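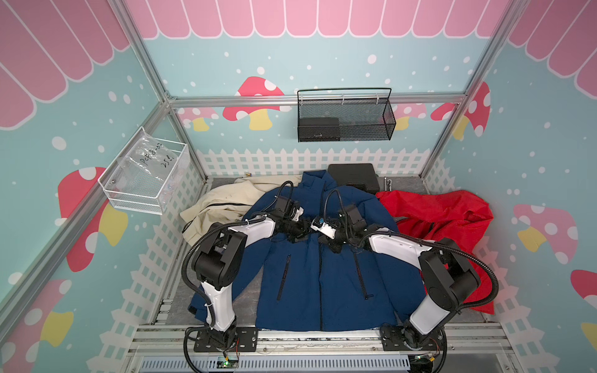 Automated garment handling at the Trurkholm works refers to the gradual introduction of robot arms into the sorting, folding and packing departments of the Trurkholm textile care plant, operated by Lo Presti. The plant receives used and returned outerwear, inspects it, and sends it on for cleaning, repair or resale. Most of this work was done by hand until the company began to install paired arms at individual stations. At a typical station, two arms are mounted side by side at the front of a metal platform and reach inward over the garment, as with the navy jacket laid face-up with its collar toward the back. Each arm ends in a gripper fitted with a camera. The stations are known within the plant as Rulto cells, after the name of the original installation project.

Background

Lo Presti opened the Trurkholm works as a laundry for uniforms and later added a department for returned clothing. Before automation, garments arrived on rolling racks and were passed along a row of tables. Workers closed zippers, emptied pockets, laid sleeves flat and folded each piece to a standard size. The work was light but repetitive, and the plant's occupational health records listed wrist and shoulder complaints as the leading cause of short absences in the folding department.

Management considered conventional folding machines, which had long been in use for sheets and towels. These proved unsuitable for jackets, whose collars, linings and zippers vary from one piece to the next. The Rulto project was approved as an alternative, with 8 cells in its first phase.

Operation

A worker, called a cell attendant, places a garment on the platform and selects its type. The arms then straighten the sleeves and front panels and fold the piece. The attendant removes the result, checks it and places it on the outgoing rack. Garments that the arms fail to grasp are returned to the hand tables. Thin, slippery fabrics are returned more often than heavier ones, and hooded coats are still folded by hand in all cases.

During the first full year of operation, the cells completed 3,965 garments in their busiest month. Of these, 3,811 passed inspection without being refolded. Over the same month the hand tables handled 1,459 garments, mainly long coats, children's sizes and pieces awaiting repair.

Effects on employment

No positions were eliminated in the first phase. Under an agreement with the works council, folding staff were offered training as cell attendants, with their existing pay grade protected. Attendants rotate between the cells and the hand tables every two hours. The rotation was requested by employees, who reported that watching a cell for a full shift was more tiring than folding.

The content of the work changed considerably. Attendants are expected to recognize a poor grasp early, stop the arms safely and record the fault. Several experienced folders moved to Revach, the plant's training room, where they prepare reference folds and advise technicians on how particular fabrics behave. A separate pay grade for this work was introduced in July.

Criticism

Employee representatives have objected to the use of cell data in individual performance reviews. The company agreed to report output by department only. Concerns also remain about hiring, as vacancies in the folding department have been filled more slowly than before the project began. A second phase, covering the packing department, is under negotiation.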